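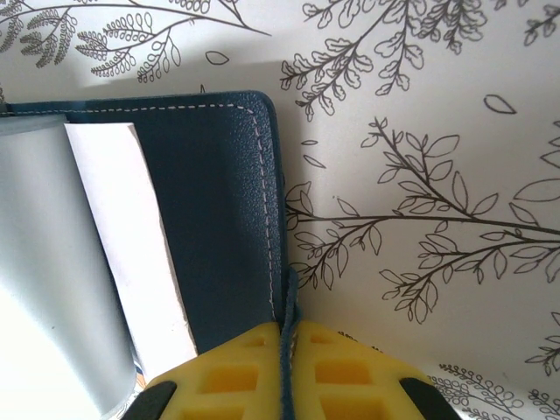 Open day at the Horumar family mediation centre, Filtach

Horumar opened its new rooms to the public on 11 April 2026 and I went along for the morning. I separated last year and have been putting off mediation, partly from not knowing what happens in the room. A few people in the comments on my last post asked for a write-up, so these are my notes. I have no connection with the centre and I paid for my own parking.

Getting there

The centre is at 114 Teshome Street in Filtach, on the first floor above a physio. The 831 bus stops across the road. Parking in the street is two hours only, and there is a council car park behind the shops which was half full when I arrived at ten. There is a lift. The door to the stairs is on the side lane and the sign for it is small, so I walked past it the first time.

There are two entrances to the first floor. I asked about this and was told that people who don't want to meet their former partner in the hallway can be booked in with separate arrival times and use separate doors. The waiting rooms are at opposite ends of the corridor. Each one has its own toilet and its own tea and coffee.

The rooms

We were taken around in groups. Mine was mostly people on their own, plus one couple who were still living under the same roof and planning to separate once their lease ended in August. They asked more questions than the rest of us put together.

There are four mediation rooms. Three are set up with a round table, a whiteboard and a screen on the wall. The fourth is smaller and has armchairs, and is used for intake interviews. The walls between the rooms have been insulated and the guide had somebody talk loudly next door while we listened. I could hear that a person was speaking but not the words.

Shuttle mediation is done with one party in each room and the mediator walking back and forth. I had thought this was only for cases involving violence. The guide said it is also used where two people simply can't talk without it turning into an argument, and that some pairs start in separate rooms and move to the same table later. It takes longer, and you pay for the longer time.

There is a children's room at the back. It is for sessions where a child consultant talks with the kids, and isn't a creche. If you have a mediation booked you need to organise your own child care.

The talk

One of the mediators gave a talk in the largest room. It ran for 40 minutes with questions after. Most of it covered the order in which things are done at Horumar:

Each person rings or fills in the form separately.
Each person has an intake interview on their own, by phone or in the small room.
The mediator decides whether mediation is suitable. If it isn't, both people are told, without being told why.
Both people exchange paperwork.
The joint session is booked, usually for half a day.
Anything agreed is written up and sent to both people within a week.

The point made most often was that a written agreement from the session does not do everything by itself. For property and super you should get legal advice on making it binding, and the mediator can't give you that advice. Several people in the audience seemed surprised by this. The mediator repeated it at the end.

Parenting arrangements took up most of the question time. One man asked what happens if you agree on a week-about plan and it stops suiting the kids when they start high school. The answer was that they encourage people to write a review date into the plan. A woman near me asked about grandparents, and was told they can attend if both parents agree to it, which in practice is uncommon.

Someone asked whether mediation was a way of getting back together. The mediator said no, that is counselling, and they keep a list of local counsellors at the desk. She said a small number of people do pause the process after intake to try it, and their file is kept open for six months.

The online side

Horumar uses a program called Memia for the paperwork. There was a laptop set up with a made-up family loaded into it. Each person gets a login and enters what they own and owe, and uploads statements. Items both people have listed are matched up, and anything only one person has listed is marked for discussion. You can't see the other person's entries until you have both finished.

I found it easy enough to follow. The section on superannuation had a lot of fields, and the help text was written for someone who already knows what a defined benefit fund is. You can do the whole thing on paper if you prefer, and they had the forms out on a table to take home. I took the property one and the parenting one. The property form is long. I would allow a couple of evenings for it.

Costs

The fee sheet was on the front desk. Intake is $159 per person. Joint sessions are charged by the half day and the rate depends on income, with a concession rate for health care card holders. Room hire is included. Changes to a booking with less than two working days' notice are charged at half the fee. If the other person declines to take part, you still pay for your own intake but nothing further.

I asked about the wait. They said intake appointments were available within three weeks and joint sessions were taking longer, depending on how quickly both people got their documents in. Evening appointments fill first.

What I thought

The morning was well organised and the staff answered what they were asked. I would have liked a longer look at the intake process, which only got a few minutes in the talk and is the part I was nervous about. The sandwiches ran out before the second tour came through.

I have booked an intake interview. My former partner has been sent the letter and has a few weeks to respond. I'll do another post once I have been through the forms, including which bank statements they ask for and how far back they want them.

Horumar said it plans to hold a second open day later in the year. There was a sign-up sheet at the desk, and you can also ring and be put on the list.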